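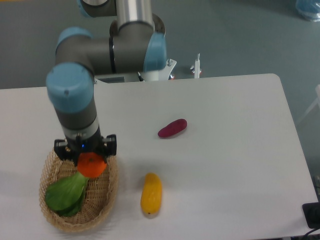
A Rinivo packing arm at a basket of produce, with bok choy and a tangerine inside. Photo: Rinivo

FOR IMMEDIATE RELEASE

Rinivo adds robotic packing to produce basket line in Crichton; hourly staff move to checking, training and customer orders

CRICHTON, 9 Jul 2024 - Rinivo, which packs and delivers mixed produce baskets for homes, offices and small grocers, said today that robotic arms are now packing part of every shift at its Crichton packing house. The company has three arms in use. They work at separate tables next to the existing hand-packing line, which will stay open.

No jobs were cut as part of the change. Packing staff who worked at the hand line full time now split their shifts between hand packing, produce checking and a new job called table lead. Table leads set out the produce, watch the arms, clear any item that needs to come out and decide when a basket is ready to go to the wrapping station.

The arms were set up by Poltorel, an automation company that also wrote the software the table leads use. Poltorel staff will remain on site through December.

What the arms do

Each arm is mounted at the far side of a white table and carries a two-finger gripper. It picks up single items of fruit and vegetables from the tabletop and places them in a basket. The same gripper is used for all items. Leafy greens go in first in most baskets, with firmer items placed after them.

The arms do not sort produce by quality. A person looks at every item before it reaches the table, and a person looks at every basket before it is wrapped. Soft fruit, including berries and ripe stone fruit, is still packed only by hand.

"We had a lot of talk at the start about how fast these would be," said Malsha Karunaratne, operations manager at the Crichton packing house. "A good packer is faster. That was true when we tested them and it is true now. We bought them for the part of the shift when people's wrists and shoulders start to hurt, and for the early hours, when we have had trouble filling places for years."

The company packed 2,128 baskets on the robot tables during the trial period that ended last month. Of those, 489 had at least one item moved or replaced by a table lead before wrapping. Most of these changes were for items that had been placed on top of greens in a way that could bruise the leaves, or for round fruit that had rolled to one end of the basket. Rinivo and Poltorel have since changed the order in which some items are packed. The company will keep recording every change made by a table lead and will share the numbers with staff at the monthly shift meeting.

Changes to shifts and pay

Under the new schedule, no packer works at the hand line for more than 90 minutes at a time. After that, the packer moves to a robot table, to checking, or to the order desk. Before the change, packers usually stayed at one station from the start of the shift until the meal break.

Table lead is a paid grade above packer. Anyone who has finished the training is paid at the higher rate for the whole shift, including the time spent packing by hand. Training takes place during paid hours. It covers starting and stopping the arm, setting out produce, clearing a dropped item, cleaning the gripper and the table, and filling in the change record.

Staff are free to turn down the training and stay at the packer grade. Those who do will still rotate between hand packing and checking and will have the same 90-minute limit.

The early shift has also changed. It now starts with fewer people, and the rest of the team arrives later in the morning. Staff who had fixed early hours and wanted to keep them were allowed to do so. The company said most of the people who moved to a later start had asked for one.

Rhys Tomoana has packed at Crichton for six years and was in the first group to train as a table lead.

"The first couple of weeks were slow and I didn't enjoy them much," Tomoana said. "You're standing there thinking you could have done the basket yourself by now. Then you learn how to set the table. If you leave enough room between things, and you have the long items lying so it can get hold of them, it goes a lot better. I'd say laying out the table is most of the job. I go home less sore than I used to. I still like the hand line, and I would not want to give it up completely."

Tomoana now trains other packers two mornings a week. He also wrote the one-page table guide that is posted at each station, which replaced a longer manual that came with the system.

Staff concerns

Rinivo held meetings with all shifts before the first arm was installed. Questions at those meetings were mainly about hours, whether the arms would be used to set a pace for the hand line, and who would be blamed for damaged produce.

The company has put its answers in writing. Weekly hours for current staff will not be reduced as a result of the robot tables. Output from the arms will not be used as a target for people packing by hand. Damage at a robot table is recorded against the table and is not part of any worker's review. The written terms apply until the end of next year, when they will be reviewed with staff.

Several packers also raised the question of noise and of working close to a moving arm. Each robot table has a marked area on the floor, and table leads stop the arm before reaching across the table. Any member of staff may stop an arm at any time and does not need to ask a supervisor first. Stops are logged so that the cause can be looked at, and the log does not carry names.

"Some people were worried and some still are, and I would rather hear it than not," Karunaratne said. "The thing I can tell them is what is written down. The other thing I can tell them is that we are hiring. We have two open places on the late shift and one on the order desk right now."

Effect on customers

Customers will see no change in price or in the size of the baskets. Home customers can still leave packing notes with their order. Baskets with notes, gift baskets and any basket that includes soft fruit will be packed by hand.

The order desk, which used to be run by one person in the afternoon, is now staffed all day. Rinivo added the morning hours by moving packers there as part of their rotation. Customers who call before noon to change an order will now reach someone at the packing house who can change it before the basket is packed. Under the old system, those calls went to a message line.

Growers who supply the Crichton site do not need to change how they deliver. Crates will be received at the same dock during the same hours.

Next steps

Rinivo will decide in December whether to add robot tables at its second packing house, in Amville. The decision will depend on the change records from Crichton, on a staff survey to be held in the fall, and on whether enough Amville packers want to train as table leads. Two Amville packers have already spent a week at Crichton to see the tables in use, and more visits are planned.

Work is also under way on how the arms handle items of very different shapes in the same basket. Long vegetables and small round fruit need different placing, and Poltorel is testing new settings for both on one of the Crichton tables. The other tables will stay on their current settings until that work is finished.

About Rinivo

Rinivo packs and delivers mixed baskets of fruit and vegetables from packing houses in Crichton and Amville. Its customers include households, offices and independent grocers.

About Poltorel

Poltorel installs and supports robotic arms for small and mid-sized food packing sites.

Media contact

Rinivo Press Office, Crichton packing house. Interviews with Malsha Karunaratne and Rhys Tomoana can be arranged on request. Site visits are possible on weekday mornings and must be booked ahead. Closed shoes are required on the packing floor.

###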